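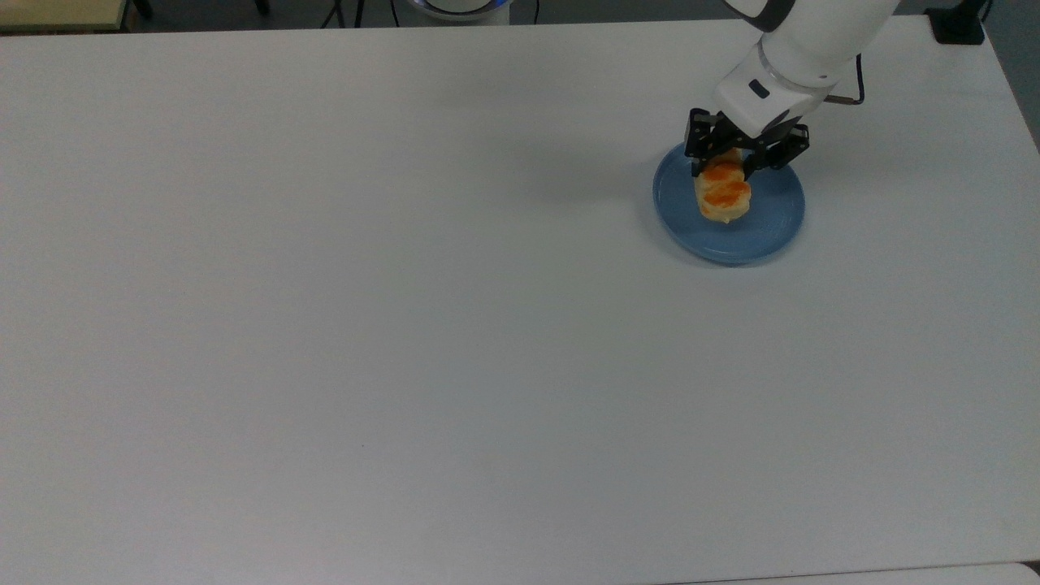

Progress report, 6 Dec 2020
To: Maarten Dierckx, Mulier fund
From: Sorcha Swanson, Trulach kitchen project

Maarten, sorry, this is later than you asked for. Wrote most of it standing up. Figures at the bottom, moans in the middle.

## Where we are

- Serving room: usable. White table in, plates in, hot cupboard still on loan from Wouter.
- Baking: two pastries settled, one nearly, one dropped (see below).
- Plates: decided. The light blue ones.
- Training: first group finished, second starts in February.
- Money: on budget except for the oven door. More on that.

## The room

Table is the big white one from the old reading room. We looked at buying new and then didn't. Wipes down fine, no marks so far, though Ruben wants it oiled round the legs where it squeaks. It's a large top and we only use one corner of it for plating, the rest stays clear so trays can be put down when they come out. Took us a while to agree on that. Vasilică kept filling it with flour tubs and they've now gone on the shelf by the sink.

Floor is grey and stays grey, the budget line for new flooring has NOT been touched. Can we move it? Would like to put it towards the oven. Let me know before we close the year if poss.

Lighting still poor at the window end after four o'clock. Wouter has a spare lamp, he's bringing it when he collects the cupboard. If he collects the cupboard. Would much rather he didn't.

## The plates

You asked why this was taking so long. Fair question.

We had white ones on trial. Pale pastry on a white plate on a white table, people walked straight past it. Tried dark green from the charity shop, looked like a canteen. The round light blue ones came from Vasilică's sister and everyone stopped arguing. You can see the pastry, the orange on top stands out, and they stack. Bought more of the same from the market. One chipped already.

Rule for the trainees is one pastry to a plate and put down gently, not dropped. Sounds fussy but the topping smears if it lands hard and then it can't go out. We lost a good many that way in the first fortnight. Much better now.

## The baking

**Apricot one.** Settled. Pale dough, longish oval, apricot in two places so you get the orange showing at the top and again in the middle. Vasilică's recipe, he's brought the sugar down twice. This is the one people ask for. Keeps its shape on the plate if it has had long enough on the rack, goes soft underneath if it hasn't. The trainees know this, Ruben doesn't.

**Cheese twist.** Settled. No complaints. Nobody gets excited either but it sells out on wet mornings.

**Plum slice.** Nearly. Tastes right, leaks everywhere. Ruben thinks semolina under the fruit, Vasilică thinks less fruit. Trying both next week.

**Almond ring.** Dropped. Too dear to make and we can't be sure about nuts in a kitchen this size. If we ever get the second worktop we might look again.

Allergy cards are written for the three we're keeping. Wouter checked the wording. He found a mistake in the milk line so those are being redone, should be back form the printer shortly.

## People

First group did all 4 weeks. One left early for a paid job at the Dvorak bakery, which I'm counting as a good result, please count it as one too. Rest finished and got their hygiene certificates.

What they said at the end, in short:

- wanted more time on dough, less on paperwork
- liked doing the plating and serving, more than I'd have guessed
- aprons too long
- could we have a radio (yes, done)

Ruben has rewritten the second week so the paperwork comes in bits, a half hour at the end of each session. Shorter aprons ordered. I've asked Vasilică to write his recipes down properly, with weights. At the moment it's "until it looks right", fine for him, no use to anybody else. He's done 2 so far.

Second group: places are full. There's a waiting list and I haven't got anything to offer them. Would like to talk about a third group if Mulier is open to it. Not in this report, separate call.

## Problems

*Oven door.* Hinge went in the first month. Repair man came, fixed it, went again. Now held with a clip and we've all learnt to close it with a knee. It needs replacing and the quote is up to £2000 for door and fitting. Hence the question about flooring money.

*Cooling space.* Only 3 racks. When two batches come out together the second lot sits on the trays and carries on baking. Vasilică has moved the timings apart so it's bearable. Another rack would fit behind the door, I've measured.

*Deliveries.* The flour keeps getting left at Tinder, the shop next door. They're very nice about it. I've rung the supplier again and asked them to put our door number on the label in big letters.

*Me.* Doing the invoices at night. Not sustainable, as we said in the first meeting. Wouter is going to take over the supplier ones from the new year, I keep payroll and yours.

## Spending, short version

Full sheet attached. Ingredients slightly under, we dropped the almonds. Equipment under for now, would go over with the oven door unless the flooring line moves. Training costs as planned. Plates came out of small items, receipts are scanned but one is very faint, shout if you can't read it.

## Next

- oven door, waiting on you
- plum slice, yes or no before the second group starts
- allergy cards back up on the wall
- lamp
- recipes written down, all of them, with weights
- find out whether Wouter really wants that cupboard

## Need from you

Yes or no on moving the flooring money, an email will do. A date for the call on the third group. And whether you're still coming to see us in February, if so mornings are best, the apricot ones are gone by eleven.

Sorcha

PS the attached sheet has the old project name on the second tab, ignore, it's the right numbers.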